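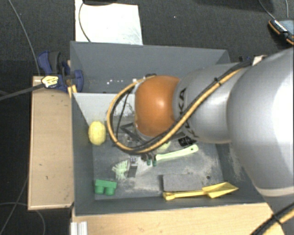 Item 3: the grey bin, with the light green brush and the yellow lemon-shaped piece.

Pulo Household Goods Exchange, Movthorpe
Minutes of the monthly meeting, December

Opened at 6.40 pm in the sorting room. Minutes written by Tài Ông.

1. Minutes of the last meeting
Accepted with one correction. The shelf beside the door was written as "for kitchen", and it should be "for kitchen and laundry". The label on the shelf was already right.

2. Report on donations
We received 134 bags and boxes in the month, which is more than we have had in any month this year. Most of them were small household things and toys. Two boxes of glass jars came without lids. It was agreed to keep the jars until the next meeting and to ask at the school if the art room can use them.

Mollel has offered us their old shelving when they move their shop. The shelves are 24 in number and we would have to collect them ourselves. Tài Ông will measure the back wall before we give an answer. There was a question about whether the floor is level there, and it will be checked at the same time.

3. Grey bins for small items
The long discussion of the evening. The grey bins are now used for everything that is too small for the shelves, and things of very different kind are lying together in them. The bin in the picture has a brush with a light green handle, a yellow piece like a lemon and other small objects, and the meeting could not agree on which shelf half of such things should go to.

It was proposed to divide by room of the house: kitchen, bathroom, children, other. Another proposal was to divide by size only, as we did at the old address. Some members found the size method faster, but visitors then ask us for help with every second thing. The division by room was accepted, for a trial until the end of February.

Brushes were discussed separately. A brush with a hanging hole in the handle, such as the green one, can go on the hooks beside the sink and does not need a bin. Brushes with no hole stay with the cleaning things. Used toilet brushes are not accepted, as before.

Play food (fruit, vegetables, small pans) goes to the children's shelf, also when it is a single piece. Anything that may be either play food or decoration goes to the children's shelf too, if it is big enough to be safe for small children. If it is not, it goes to "other".

The floor of the bin has whitish scuffs and dusty patches. It was agreed that each bin will be emptied and wiped with a damp cloth once in the month. Scuffs which do not come off are not a reason to replace a bin.

4. Labels
The Plevovari label tape is almost finished. Two rolls will be bought, black on white. The colour labels were nicer to look at, but they are hard to read in the evening - several people have mentioned this. The word "other" will be written "everything else" on the new labels.

5. Key box
The code of the key box was still 2626 and too many people know it. It was changed after the meeting. The new one is given by telephone only.

6. Any other business
The kettle has been repaired. The tea towels are to be taken home and washed by the person who opens the room on the last shift of the week.

Actions
Tài Ông: measure the back wall, check the floor, buy label tape.
Morning shift: put up the hooks beside the sink.
Evening shift: empty and wipe the grey bins, make the four new groups.
Still open: who will ask at the school about the jars.

Closed at 8.15 pm. Next meeting in January, same room.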